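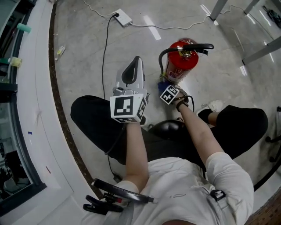 Wosum hand gripper, setup and upkeep notes
Last touched June. Covers the Talanlow unit only, Eder one has its own file.

Before a session
- marker cube tight on the lower end, no wobble
- wrist tag square on the back of the hand, strap snug
- finger pads: check for splits, swap the pair, never just one

Cleaning
Brush first, then dry microfibre. No solvent on the markers, they go grey and tracking drops out. Don't forget teh slot at the bottom of the body, lint gets in. 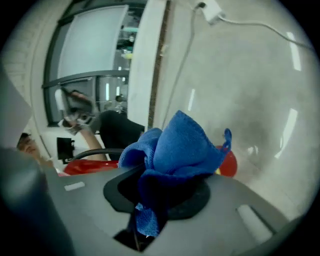 Then open and close it 50 times by hand, listen for grit. Recalibrate if the fingers dont meet evenly.

Data
3,949 clips, 13 tasks. Task 19 in the old Londerau numbering is now task 7.

Known issues
Mount screw works loose. Threadlock on order.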